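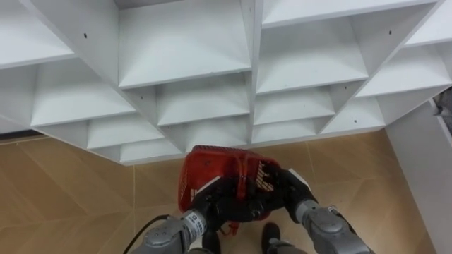
Unit 4: Gathering demonstrations for a two-arm pick and place policy
Notes by Usa Kaewkla, revised February 22, 2024

4.1 Terms

An episode is one recording from the start cue to the stop cue. It holds the head camera stream, joint positions for both arms, gripper commands and one line of text naming the task. A session is a run of episodes by one operator. The Drallstead set used in this unit has 616 episodes in 19 sessions.

4.2 What to vary

A policy trained on one starting pose will learn that pose. Before each episode, change at least one of the following and write it in the log:

Distance from the feet to the front edge of the shelving
Target compartment (row first, then column)
Angle of the object at the start
Grip height on each side

Leave the lighting alone within a session. Change it between sessions.

4.3 Two-handed holds

When both grippers are on a rigid object, the arms form a closed chain. Small errors in one arm show up as force in the other. Operators tend to correct with the dominant hand only, and the log then shows one arm moving and the other being dragged. Move both controllers together, slowly, and pause before the object reaches the shelf edge.

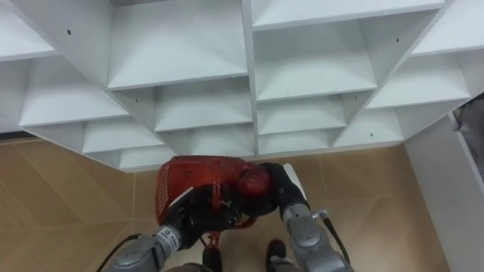 The pause also gives the labeler a clean boundary between "carry" and "insert". Deschamps marks it at the first still sample; we follow him - see the Gaillard handout for the exact rule.

4.4 Keep or discard

Keep an episode with a slow or clumsy approach. Keep a regrasp if the task is still completed, and tag it "regrasp". Discard if a stream drops, if a person touches the object after the start cue, or if the length passes 60 seconds.

4.5 Exercise

Take the 12 episodes in the Claketti folder. Mark the carry/insert boundary in each, then compare with your partner's marks. Report the largest gap in samples and the episode it came from.

Reading for next time: Homitstead logging format, sections 2 and 3.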